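Research > Notes > Threads > Manju Rajput

Thread on the gripper fault we had on the Palance cell. Short version: the fingers closed with no close command, and it took far too long to find out why. Writing it up for anyone else running the same driver.

Task is plain pick and place. Tennis balls on a taped grid, one arm moving, parallel-jaw gripper, wrist camera for the final approach. The planner works in grid cells and the wrist view corrects the last bit of offset.
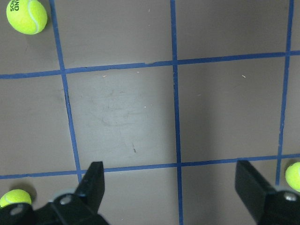

Ayaaba asks whether the tape lines could have confused the detector and triggered an early grasp. Fair question, and it was my first guess too. I replayed 424 logged approaches through the detector offline. No false ball detections on tape, crossings included.

So the vision side was out. Next I compared the planner log with the gripper driver log. In 13 runs the driver executed a close that the planner never sent. All 13 came right after a reconnect.

Cause: the driver (Mesteo, our fork from January) keeps the last command in a buffer. When the serial link drops and comes back, it resends the buffer. If the last command was "close", you get a close, wherever the arm happens to be.

The drop itself lasts 141 ms. Our watchdog was set to 2 seconds, so it never tripped. No protective stop, no warning on the pendant, nothing in the summary log. You only see it in the raw driver trace. 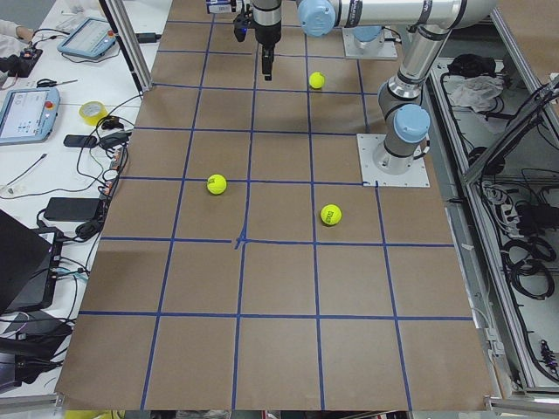 The safety part bothers me more than the missed picks. We reset the balls by hand between runs, with the arm paused and the gripper powered. Pausing the arm does not pause the gripper. A reconnect during a reset would close the fingers with a hand nearby.

No one was hurt. I still filed it as a near miss, and hand resets are now done with gripper power off. It costs some time per run. Fine.

Fix, part one: clear the buffer on disconnect. Part two: after a reconnect the driver reports the current position and waits for a new command. Part three: watchdog down to 100 ms, tied to the protective stop.

I also swapped the wrist cable. The old one fails a continuity check when bent near the connector - that explains the drops, but a bad cable should never be able to move a gripper.

Patch is merged in our fork as of 15th June. If you run Fondar's version, check the reconnect handler before your next session. Same buffer, same resend, and I have not tested it on their hardware.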